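April 23, 2018

So I finally cleaned out the fridge! I'd been putting it off since February, and Nhyira Adjei was coming to stay for 2 nights, so out came everything. I gave myself 30 minutes (ha). It took 62 – mostly me reading the dates on jars of mustard and feeling bad about them.

The drawers got a soak in the sink, and I wiped the walls down with warm water and baking soda.

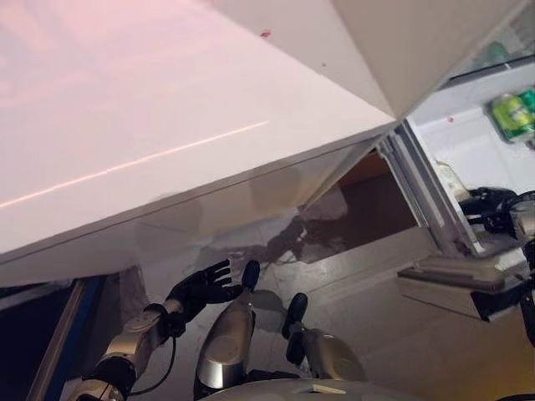 I'm trying to keep the tall bottles up high from now on, and leftovers go at eye level so I'll eat them. Next up is the freezer – wish me luck!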